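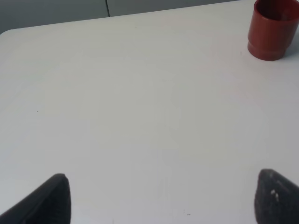

Residents in Clivside had asked for two years why the town's repair café could only open one afternoon a month, and at the spring meeting one of them put it plainly: people were giving up and buying new toasters.

From February the café will open every week in the former Elcombe shoe shop on the high street. Elcombe has agreed a lease on the ground floor at a reduced rent, and the rooms have been repainted and rewired. There is space for 15 repair places, a small parts store and a waiting area with a kettle.

Visitors can bring in lamps, kettles, radios, clothing, bicycles and small furniture. Microwaves and gas appliances cannot be accepted. There is no charge for labour. Parts are charged at cost, and visitors are told the price before any work starts.

Last year 1226 items were booked in at the monthly sessions. Of these, 636 went home working, 300 needed a part that could no longer be bought, and the rest were beyond repair or were not collected. Zips, plugs and lamp switches were the most common jobs.

Phùng, the tailoring shop next door, will run a mending table during the first session of each month. Bookings will be handled through Cundatix, which replaces the paper list at the library. Anyone without internet access can still book at the library desk.

Sessions run from 10am to 3pm. The entrance is step-free and is reached from the car park side. Items left for parts must be collected within six weeks.

Notes to editors: the café does not sell second-hand goods and cannot take donated appliances.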